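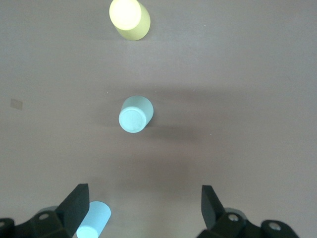
Lundby Building, Ground Floor
Walk-through checklist with comments, September
Checked by: Doğukan Değirmenci
Copy to: Ozan Eren, Sönmez Property Services

Marks used: OK, FIX (repair before next walk-through), NOW (repair the same day).

EXITS AND HALLWAYS

1. Front doors open fully and close on their own - OK
2. Rear exit opens without a key from inside - OK
Comment: The push bar is stiff on the left side. It still releases on the first push. Oil it when the ladder is out for item 7.
3. Hallways clear to full width - NOW
Comment: Flattened cartons stacked outside the Pukach office, reaching past the door frame. Spoke to the front desk and they were moved by 2 p.m. Same problem as last time. Ozan, please put it in writing to the tenant.
4. Floor mats flat, no curled corners - FIX
Comment: Mat at the side entrance has lifted at one corner. Taped for now. Tape does not last on that mat, so order a new one.

FIRE SAFETY

5. Extinguishers on hooks, pins and seals in place - OK
Comment: All 12 seen. The tag on the one by the mail room is hard to read and should be rewritten.
6. Alarm panel shows normal - OK
7. Exit signs lit - FIX
Comment: Sign over the rear stairs is dim on one side. Battery test not done on that one.
8. Nothing stored within reach of the sprinkler heads - OK
Comment: The top shelf in the supply room is close to the limit. Keep it at the present height.

ELECTRICAL

9. Panel doors closed and labeled - OK
10. No extension cords in permanent use - FIX
Comment: Disitz has a cord running behind the copier to a desk fan. They say the outlet nearest the desk is dead. Work order 894 opened for the outlet. The cord comes out once that is done, and I will check.
11. Outlet covers present and not cracked - OK, apart from the break room, left of the sink. Cover cracked. Spare is in the supply room.

RESTROOMS AND BREAK ROOM

12. Hot water not scalding at the tap - OK
13. No leaks under sinks - FIX
Comment: Slow drip at the trap in the second restroom. Bucket placed. The plumber was already coming for the upstairs valve and can do both - keep the total under the $200 limit or call me first.
14. First aid kit stocked - FIX
Comment: Short on large bandages and gloves. Eyewash bottle in date.

OUTSIDE

15. Ramp and handrail solid - OK
16. Parking lot lights working - not checked, daylight. Ozan to look after 8 p.m. and write the result on this sheet.

Return signed copy to the office, second tray.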